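Pagano Letters: a small pile of opinions on foreign policy

I started this in February as a side project and it got away from me a bit, so now it needs a README.
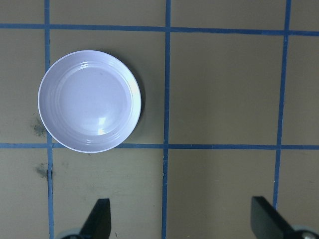
So, what you're getting: 383 letters to the editor about sanctions, embargoes and whether the U.S. should stick its nose into other countries' business. I typed them up from old issues of the Pagano, the weekly I grew up reading, and tagged each one by hand. I'd been arguing about sanctions online for months and wanted to know how regular people talk about them when they have to sign their name and keep it short.

What's in the folder

letters.csv has one row per letter, with the text, the year, the country being argued about and my tag. notes.txt is where I complain about my own tagging. Read it before you trust anything!

The tags

I used "act," "stay out," "mixed" and "no idea." Mixed is the one that gave me fits. Plenty of people want tough sanctions but no troops, and I went back and forth on those until I decided sanctions alone count as "act." You may hate that. If so, the column is easy to redo (it took me roughly 30 evenings, but I'm slow and I kept stopping to read the letters about potholes).

Things to watch for

Letters over 1,000 words were trimmed by the paper before they ran, and I can't tell where. Two writers show up over and over, so there's a flag column called repeat if you want to drop them. Names and street addresses are gone. Please don't go trying to figure out who wrote what.

Also, this is one small paper with its own editor and its own grudges. It can't tell you what Americans think, and if you use it that way in a debate I'll be sad.

Tools

I did the typing in Zaveo and the cleanup with Vuserix, version 2. The Vuserix export sometimes turns curly quotes into garbage. I fixed all the ones I spotted. An earlier copy is still floating around on Cleller with the country column shifted down a row, so get rid of that one if you have it.

Last update 4/22/23. Fixed the year on a batch of embargo letters and took out a duplicate.

Still to do: split "mixed" into something more useful, and add the editor's replies where there were any.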